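4.2 The double sink as a place to put things

The layout survey in Section 4.1 treated the sink as a fixture with one use. In the kitchen diaries it has several. Participants in the Boremell study wrote down every time they put something into, onto or across the sink, and what they did with it next. The 100 households returned nearly 3000 usable entries. Entries with no mention of which basin was used were kept for the general description but left out of the comparison between basins.

We sorted the entries by what the sink was being used for at the time. Washing covers dishes, hands, cloths and food under running water. Draining covers anything left to dry in or over a basin. Holding covers things put in the sink with no water involved, such as groceries set down while a shelf is cleared. Two coders went through the diaries separately and then met to settle the entries they had coded differently. Most of those were on the line between draining and holding. A colander of lettuce left in the basin until dinner could be either one. We coded it as draining if the diary said anything about water, and as holding if it did not.

Holding was more common than we expected from earlier work on kitchen layout, where counter space is usually measured from one edge of the sink to the nearest wall or appliance and the basin is left out. In the diaries from the smaller kitchens, people used a basin as if it were a shelf. One participant wrote, "Bags on the floor, vegetables in the sink, then I can see what I have." Another wrote that the basin was the only spot in the kitchen where an onion would not roll away. Several used it for frozen food that was going to be cooked the same evening. A few mentioned mail.

The rack matters a good deal in this. A rack that spans a basin turns that side into a surface, and whatever is under it becomes harder to reach. Households with an over-sink rack tended to give one basin to the rack and let everything else collect in the other. Households with a rack on the counter had both basins free but less counter, and their diaries show more complaints about having nowhere to cut things. We did not ask about rack type in the Meredith questionnaire, so what we say about it comes from the diaries only. Figure 6 shows sink arrangements of the kind discussed in this section, along with a wood-grain surface.
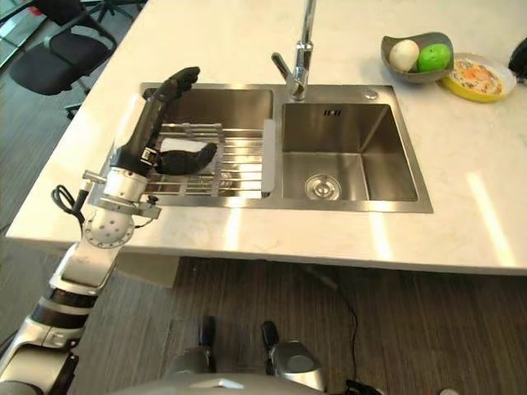
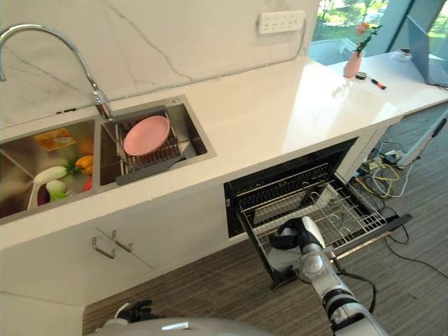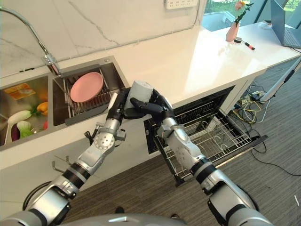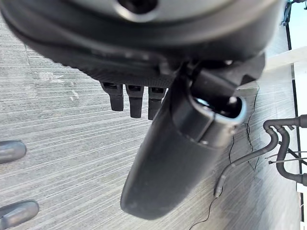 Figure 6. Rack over the left basin (first); rack over the right basin and food in the left, with the dishwasher open (second and third); gray wood-grain surface (fourth).

Splitting the two basins by purpose was the most stable habit in the data. People who kept food on one side and dishes on the other did so in almost every entry, and some were firm about it. The side itself was less fixed. A rack can be lifted and set down over the other basin in a few seconds, and several diaries record it moving when a large pot needed soaking. In the second and third pictures of Figure 6 the split is easy to see: a white daikon radish and a bell pepper lie in the left basin with other food, and a round pink plate is on the rack over the right one. In the first picture the rack is over the left basin and the right one has nothing in it but the drain. Our coding sheet asked for the side of the rack once per household, at the start of the diary. It should have asked in every entry, and the comparison in Table 5 has to be read with that in mind.

Placement on the rack was also more varied than the coding sheet allowed. We had a single code for plates on the rack. Participants wrote about standing them up, laying them flat when the slots were full, and leaning them on a cup. Plates laid flat were often moved a second time, either to stand them up or to dry them by hand. We went back to the written comments to recover this where we could, but many entries simply say "plate on rack."

The dishwasher adds a further step. In the Kuvelov apartments it is built in under the counter next to the sink, and its door opens down into the floor space where a person would stand to use that part of the counter. Participants there loaded from the sink side and reached across the open door to get at the counter behind it. Some kept the door shut until the basin was full and then loaded everything together. Others left it open through the whole of cooking and put each thing in as they finished with it. The second group had fewer dishes in the basin and more holding entries, which fits with the basin being free for food. We can't say which comes first. It may be that people who like an empty sink also like an open dishwasher.

Cloths, sponges and gloves caused some trouble in the coding. They were mentioned often, usually in passing, and were put down wherever there was room: on the rack, over the divider, on the rear deck next to the faucet. We first coded them as draining. After reading the January diaries again we gave them a code of their own, as many participants did not seem to think of them as drying or as stored. They were just kept near the water. The cloth code was applied to the whole set before the counts in Table 5 were made.

Entries were shortest when the kitchen was busiest. During dinner preparation participants were asked to write within 60 minutes of finishing, and the later entries in that window name fewer objects. Small items probably dropped out first. A single pepper or a wrapped snack in the corner of a basin is the sort of thing people leave out when they write from memory, and the share of holding entries reported here is likely to be on the low side.

The Hinar kitchens have single basins and are not part of this comparison. Their diaries are taken up in Section 4.3, where the question is what people do with food when the rack covers the only basin they have.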